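June, bench notes, webbing abrasion

Second batch of Markolel webbing on the rub rig this morning. Set it to 1,000 strokes per strip, same weight as before. Edges started to fuzz at around 600 on both strips, face still sound at the end. The Wendero thread held, but the bar tacks look thin to me. Will resew with 11 mm tacks and run them again after lunch. 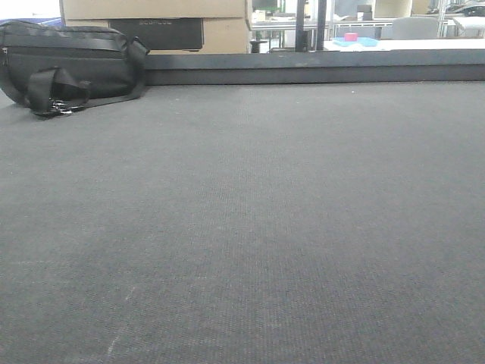
Mohit Rastogi reckons the fuzzing comes from the cut ends and wants them heat-sealed before we blame the weave. Fair point, I hadn't sealed either strip.

3.40 pm: sealed 2 new strips with the hot knife and clamped them in. Left the old ones in the Moulin drawer, labelled. Vivek Awasthi has the key to the rig cover if anyone needs it before I'm back.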